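Clakine Counter Coffee Set
Home > Kitchen > Coffee > Grinders and sets

Product code 499
Sold by Gultidon Kitchen Supply
Usually sent within two working days

The Clakine Counter Coffee Set is for people who buy whole beans and want to grind them at home or in a small office kitchen. It covers the part between opening the bag and filling the filter. There is no brewer in it, so you can carry on using whatever you make coffee with now.

What is in the box

Electric grinder with bean hopper
Metal scoop
Cleaning brush
Printed guide, English only

Cups, plates, bowls and beans are not supplied.

Where to put it

The grinder needs a flat, dry piece of worktop within reach of a socket. Against the wall is best, as it keeps the lead out of the way and leaves the front of the counter free for weighing and pouring. Keep it away from the hob and from the edge of the sink. Allow enough height above the hopper to lift the lid off and tip a bag in. Under most wall cupboards this is fine, but measure first if yours are fitted low. 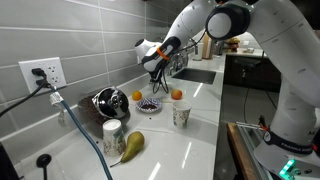
The lead comes out at the back and can be turned to leave on either side. Please do not run it under the grinder, which will then rock when it is switched on. If the socket is more than a short reach away, move the grinder and leave the extension lead in the drawer. The motor draws very little but a trailing lead on a worktop gets pulled sooner or later.

Grinding

Fill the hopper no more than two thirds full. Put the lid on, choose a setting and press the switch at the front. There are 16 settings. The low numbers are fine and the high numbers are coarse. We suggest starting in the middle for filter coffee and moving one step at a time until you like the result. For a cafetière go four or five steps coarser.

Change the setting with the motor running and the hopper empty, or nearly so. Moving to a finer setting with beans packed in can jam the burrs. If that does happen, switch off at the wall, empty the hopper, turn the dial to its coarsest position and try again.

A few grams of old grounds always stay behind in the chute. When you change beans, grind a spoonful of the new ones first and throw that away. Tamsin Harawira in our tasting room uses a saucer for this and keeps it next to the grinder all day – it saves walking to the bin each time.
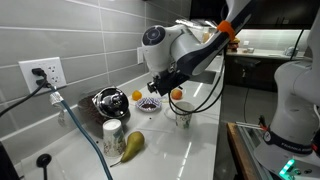 Grounds go stale much faster than beans, so grind what you need and no more. A full hopper is enough for several days in most homes, but we would still rather see the beans kept in their bag and the hopper filled in the morning. In a warm kitchen the oil from dark roasts will coat the inside of the hopper within a week or so. Wipe it with a dry cloth when you notice it.

Scoop

The scoop is metal and goes in the dishwasher. Level, it gives enough beans for a mug. Heaped, it is nearer to a mug and a half, depending on the roast. Dark beans are lighter for their size than pale ones and you may need a little extra.
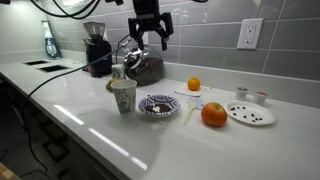

Beans are best left in the bag they were sold in, with the top folded over and the air pressed out. If the bag has a valve, face it outwards. Leave the scoop beside the bag and the bag near the grinder, as on this counter with its black grinder and clear hopper, and the whole job can be done standing in one spot. A shallow bowl like the one with the blue and white rim is handy for small amounts, as you can get a spoon into it easily. Deep jars look tidy but the scoop will not reach the bottom of most of them.

Checking your beans

It is worth tipping out a new bag, or part of one, before it goes in the hopper. Small stones do turn up now and then, even in good coffee, and a stone will damage the burrs. Damage of that kind is not covered by the guarantee.
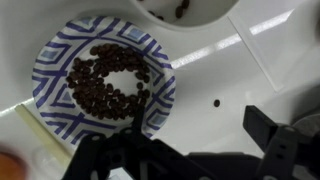
Use something wide and pale with a bit of a rim. A paper plate does very well and costs next to nothing. Spread the beans no more than one or two deep, as they are on the plate with the navy and purple pattern, and anything that is not a bean will show up against the white. Pick out broken pieces and very pale beans too, if you care to. Have a bowl close by for the ones you are setting aside, and look over the worktop afterwards for strays. A bean left under the foot of the grinder will make it sit crooked.

Cleaning

Unplug first. Lift off the hopper, turn the upper burr anticlockwise and take it out. Brush both burrs and the chute. Do not wash the burrs or put any part of the base in water. The hopper and its lid can be washed by hand in warm water and must be fully dry before they go back on. Once a week is enough for a household. Offices should do it every other day.

Details

Height with hopper: 282 mm
Width: 102 mm
Settings: 16
Burrs: steel, replaceable
Guarantee: two years, home use; one year, office use

Spare parts

Hoppers, lids, upper burrs and brushes are kept in stock. The older Steiner hopper will fit the base but the lid will not close over it, so please order the Clakine part. The Destar brush can be used with either model.

Questions about parts go to Rhys McKinnon on the spares desk. Please have the code from under the base ready when you ring.

Returns

Unused sets can be sent back within 30 days in the original box. We cannot take back a grinder that has had beans through it unless it is faulty. For faults, write to Mariama Fiadzo in customer service, saying what happened and which setting you were using.

Page last checked 8th April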